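Noche de las Linternas (Drotidville)

La Noche de las Linternas es el evento de temporada del parque de atracciones de Drotidville, y os lo cuento yo porque llevo yendo desde la segunda edición (¡y no pienso faltar a ninguna!). Se celebra los fines de semana de diciembre, con el parque abierto hasta la una de la madrugada.

Historia

La idea salió de Tomomi Fujimoto, que venía de diseñar espectáculos nocturnos para el parque de Mirncombe y quería algo menos ruidoso. El primer año hubo una sola zona ambientada, el Muelle de Seltar, con 138 linternas de papel y una banda que tocaba desde una barcaza. A mí me lo contaron, claro, pero todavía hay quien lo recuerda como la mejor edición.
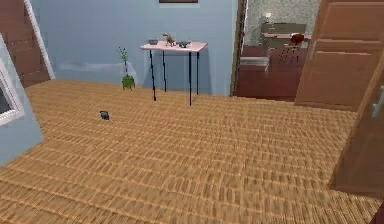
Al año siguiente llegaron los pasajes, y ahí sí que estuve yo. El más famoso es la Pensión Manurung, un recorrido a pie por habitaciones donde los huéspedes hablan contigo y te mandan por una puerta u otra según lo que respondas. Yo lo he hecho tres veces y siempre acabo en la cocina, no sé qué hago mal.

Zonas y pasajes

Hoy son 4 zonas y dos pasajes. El Muelle sigue siendo mi favorito, aunque ahora tiene 200 linternas y se llena muchísimo. En la Pensión entran 158 personas por hora, así que el domingo, a última hora, es cuando mejor se va.

La entrada es aparte de la del parque y los pasajes van incluidos. El chocolate del muelle, por desgracia, no.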